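# Keeping the Haster Cell Square

The sorting cell at Skirkano is small enough to fit in a corner of the parts room. It has one arm, one parallel gripper, a cloth-covered table and a plastic tub. The integrator, Zamon, delivered it in July with a service binder that the shop has since rewritten.

The cell runs Haster control software and picks small metal parts for rework. Most of the upkeep concerns the last few inches of the arm. The gripper fingers are checked at the start of each shift with a flat gauge. A gap difference between the tips means a part will roll as the fingers close, and a rolled part tends to land on the tub's rim. Fingers are replaced as a set of 2 and never singly.

Calibration is repeated every 796 cycles. The technician jogs the arm to a taught point over the tub, reads the offset and enters it by hand. The full routine takes 45 minutes, most of it spent waiting for the joints to warm up. After 1296 cycles the wrist fittings are wiped down and retorqued.

Cables get their own page in the binder. A line that runs along the arm needs slack at the wrist and none at the gripper. Too little slack pulls on the connector; too much catches on the work. Lau, which supplies the replacement leads, recommends marking each tie point with paint so that a slipped tie shows at a glance.
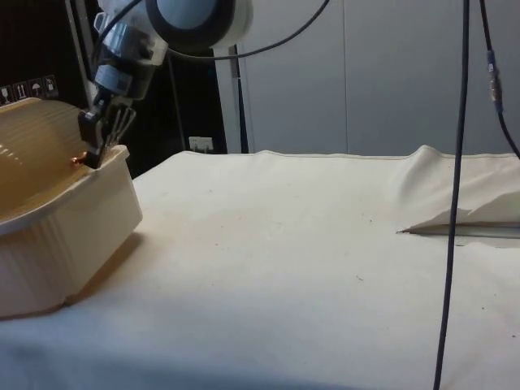

How often should the table covering be changed?

Change it when it no longer lies flat under the pick area, or when the gripper touches down at a height different from the taught one. Recheck the touch height after each change, even if the new cloth comes from the same roll.

The tub position is checked last. Skirkano uses a steel square against the table edge and logs the reading next to the finger gap.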